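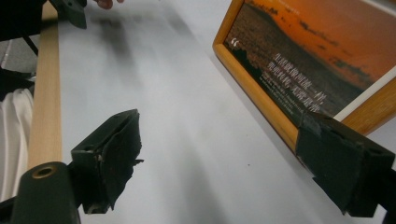 Hi all, and thanks for being patient with me on this one. I know the November report was supposed to be short, but a lot has moved since the summer and I'd like you to see where your money is going.

The big job is still the Vodville bylaws. When we started, the town had 3,072 separate sections on the books, plenty of them repealed in one place and quoted as live in another. I've now got all of them into a single searchable text, with each amendment marked by the year it took effect. Of those, 700 have been checked line by line against the signed paper copies in the clerk's vault. It's slow going (the carbon copies are murder on the eyes!) but I'm finding fewer surprises per box than I did in the spring. 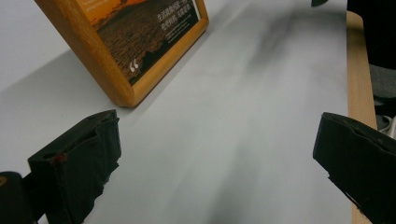 The plain-language side is further along than I'd hoped. We picked 16 bylaws that people call the town office about most — fences, dogs, snow parking, yard burning, that sort of thing — and wrote a one-page summary for each. Ten are posted. The other six are with the town attorney, who wants "must" and "may" looked at again in the burning rules. Fair enough, I had one of them backwards.

Derkholm has asked to join as a second town. I'd love to say yes, but their code was last put together by an outside publisher and we don't have clear rights to the section headings yet. I've written to ask. Until I hear back I'm only working on their zoning chapter, where the headings are the town's own.

On software, we moved off the old Tsuji database in the fall and onto Hiker. The move cost us two weeks I hadn't planned for, mostly because footnotes came across as ordinary text and had to be pulled back out by hand. Cross-references work now, so if section 4 points to section 31 you can click through and land in the right spot. Printing is still ugly. Tables run off the right side of the page, and the sign ordinance is nearly all tables.

Money-wise we're 10 percent under on travel and a bit over on scanning. I'd like your okay to shift the travel leftovers across so I can finish the vault boxes before the town meeting in March. If that's all right, just reply to this and I'll send the revised budget sheet.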